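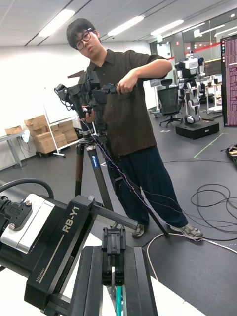 I went to three Junano games in June and I am still not sold on the new bullpen plan.

For anyone who hasn't been following summer league ball out here, the plan goes like this. The starter pitches 4 innings no matter what. He could be throwing a perfect game and he'd still be handing over the ball. After that comes a parade of relievers, one inning each, until the game ends or they run out of guys. Karine MacDonald, in her second year managing, told the local radio station it keeps hitters from seeing the same arm three times. Fine. I've heard the argument, and there's something to it at levels of the game where every pitcher in the pen throws strikes.

Junano is not at that level. Junano has two relievers I trust and a bunch of college sophomores who walk people.

Look at the Sârbu game. The starter had given up one hit, a bloop to right that the second baseman probably gets to if he breaks on it right away. Junano was up 6-1 when he came out (the run was on an error). By the end of the seventh it was 6-6, and they lost in the ninth on a wild pitch. The attendance was announced as 1009, and I'd guess half of those people were in the parking lot before the ball stopped rolling.

The defenders of the plan, and there are a lot of them on the message board, say you can't judge it on one game. Okay. They won the next one against Clileo, and I notice the same people were perfectly happy to judge it on that. Clileo had a catcher playing first base and had been on a bus since breakfast. I'm not sure what beating them proves.

What bugs me more is the talk about saving arms. Everybody says it with such confidence. A kid who warms up in the fourth, sits down, warms up again in the sixth and then pitches the eighth has thrown a lot of baseballs that never show up in a box score. I watched the lefty get up and sit down twice against Trirken and never come in at all. Does that count as rest? I'd like to see somebody from the club answer that one – so far they've only talked about pitch counts in games.

My friend Lise Landry thinks I'm being a grouch about it. She says that starters going deep is something I'm attached to from when I was a kid, and that I'd complain about any change that made me buy a second scorecard. There's some truth in that. I do keep score by hand, and the pitching box on the card has room for 7 names. Against Sârbu I was writing in the margin.

But I don't think it's only nostalgia. If a guy is getting ground balls and working fast, you leave him in and see if he can do it again. That used to be how a young pitcher learned to get through a lineup when his best stuff was gone. These kids go back to school in a few weeks and their coaches are going to ask them for six innings on a Friday night.

There's another homestand starting next week and I already have tickets to two of the games. If the pen holds up in both, I'll say so on here. I'm bringing extra paper.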